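Prundow Park Soccer Ground
Pre-season inspection checklist with comments
Inspected by: Brayan Valderrama
Reviewed by: Harsh Malhotra
Period: March

Status codes: OK, OBS (observation, no deadline), ACT (action before first home match), N/A

1. Playing surface

1.1 Grass cover, both penalty areas: OBS
Thin cover in the north six-yard box. Reseeded strip is level with the surrounding turf. Keep warm-up goalkeeping drills off it until the first cut.

1.2 Surface level and trip hazards: OK
No raised sprinkler heads. Two old anchor sockets on the east touchline are capped flush.

1.3 Line marking: ACT
Center circle is out of true on the west side. Remark from the center spot with a fixed line. Do not paint over the old arc.

1.4 Run-off, touchlines and goal lines: OK
Clear on all sides. Ad boards on the Clulby end have been moved back since the last inspection.

2. Goals and nets

2.1 Main goals, frame and welds: OK
No visible cracking. Crossbar deflection under hand load is within the maker's limit.

2.2 Portable training goals, anchoring: ACT
One goal had a single rear anchor fitted. Goal laid face down and tagged. Return to use only with all anchors in place.

2.3 Net fixings: OBS
Plastic clips in use throughout. Several are brittle at the south goal. Replace as a set.

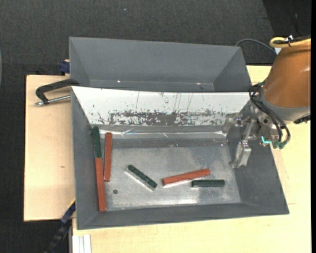 Red and dark green blocks in the front gray bin.

3. Spectator areas

3.1 Posted capacity: OK
Sign at Gate B reads 3,000 and matches the certificate. Highest attendance last season was 1,564.

3.2 Terrace barriers, Tian Road side: ACT
Barrier 19 moves at the base plate. Section closed with tape pending a repair and a repeat load test. Test sheet to be attached to this record.

3.3 Stair nosings and handrails: OBS
Nosing paint is worn on the lower flight of the main stand. Handrails are firm.

3.4 Exit gates: OK
All gates open outward without a key from the inside. Gate C drags slightly at the end of its swing but opens fully.

4. Floodlights and power

4.1 Column base bolts: OK
Light surface rust only.

4.2 Control cabinet: OBS
Door seal is split at the hinge side. Cabinet locked at time of inspection. Cesero has the replacement seal on order.

4.3 Emergency lighting, main stand: OK
Full-duration test completed. All fittings stayed lit.

5. Medical and match-day access

5.1 Ambulance route: ACT
Service road is passable, but the removable post at the Clulby end was stiff. Grease the sleeve and hold a second key in the medical room.

5.2 Defibrillator: OK
Status light green. Pads are in date. Access to the cabinet is open 365 days a year.

5.3 Stretcher and splints: OK
Stored in the medical room, straps complete.

Reviewer comments (H. Malhotra)
Item 3.2 takes priority. The section stays closed if the repeat test is not on file by noon on the day of the first home match. Items 1.3 and 2.2 can be signed off by the grounds lead. Item 5.1 needs a drive-through with a full-size vehicle after the post has been greased.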